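Have you ever yelled into a big empty gym and then done the same thing in your bedroom? The gym yells back. Your bedroom just sort of swallows it. I love this stuff, so let's talk about where sound goes!

## Sound is a wiggle

When you clap, your hands shove the air. That bit of air bumps the air next to it, which bumps the next bit, and on it goes until the wiggle gets to somebody's ear. It's fast, too — a jet at the airport would have trouble keeping up.

But what happens when the wiggle hits a wall?

If the wall is hard and smooth (think bathroom tiles), most of the sound bounces off, like a rubber ball on a sidewalk. That's why singing in the shower makes everybody sound amazing. Even me!

## Soft things eat sound

Now think about throwing that same ball at a pile of blankets. Flop. It hardly comes back at all. Sound does something a lot like that with cloth. The air wiggles its way in between all the little threads, rubs against them, and gets tired out. The wiggle turns into a teeny bit of heat, much too small for you to feel.
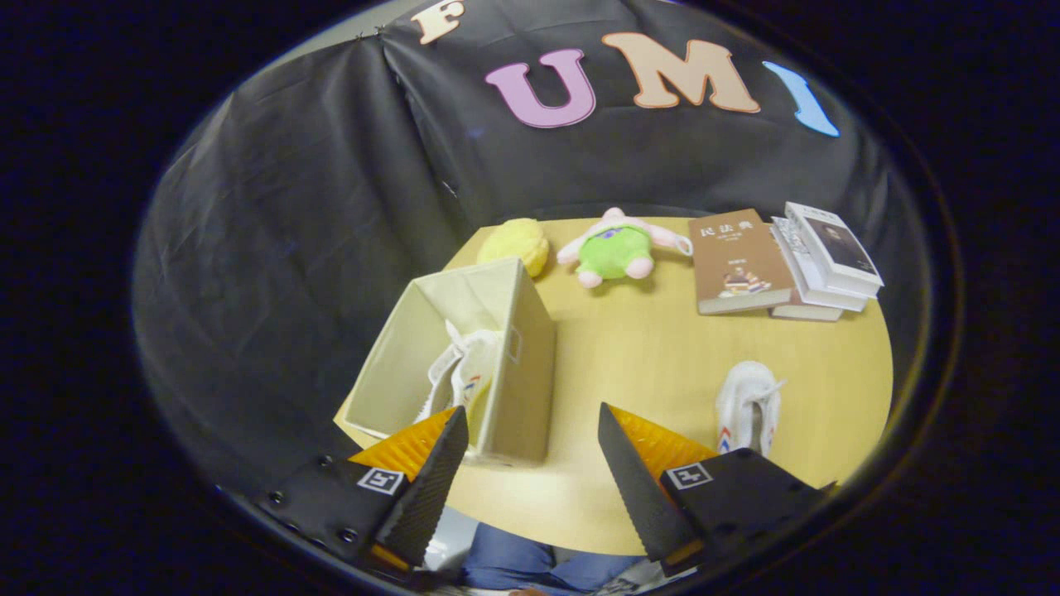
*Black cloth hanging in folds, with the letters F, U, M, I on it.*

Folds are great for this. A curtain pulled tight and flat soaks up some sound, but a bunched-up one has more cloth for the sound to get lost in. The old movie theater in Clusside, where I grew up, has 617 seats and giant saggy curtains down both sides. I used to think they were just there to look fancy!

Fuzzy things help too. Carpets, couches, stuffed animals, your winter coat... they're all munching on sound right now.
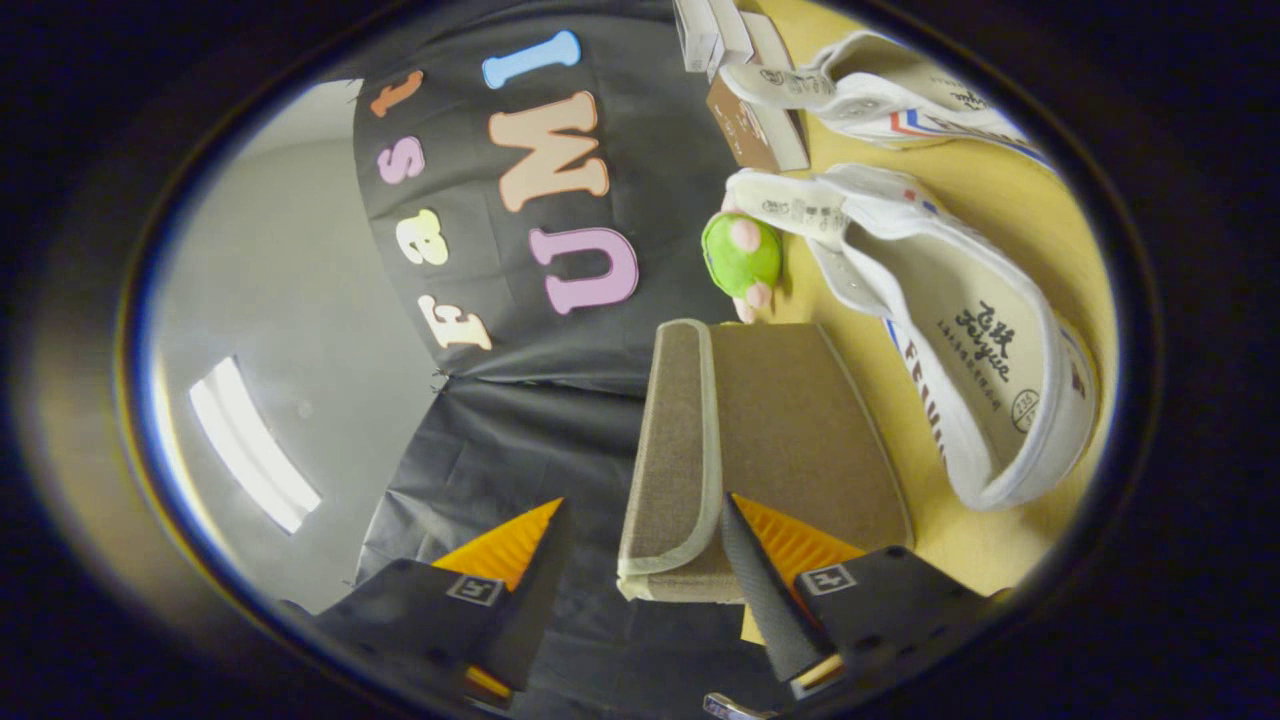 *More letters, big and small, on the dark cloth.*

## Try it yourself

You need a closet full of clothes and a bathroom.

1. Stand in the bathroom and clap once. Listen for the ringing bit at the end.
2. Go stick your head in the closet and clap again.
3. Hang two or three big towels in the bathroom, wait until it's quiet, and clap one more time.

My bathroom went from "ting!" to "tup." Yours might be different, and a tiny bathroom won't sound like a big one. Try a whisper or a silly song as well, and write down the words you'd use for each sound — I'd love to know if anybody gets a "boing."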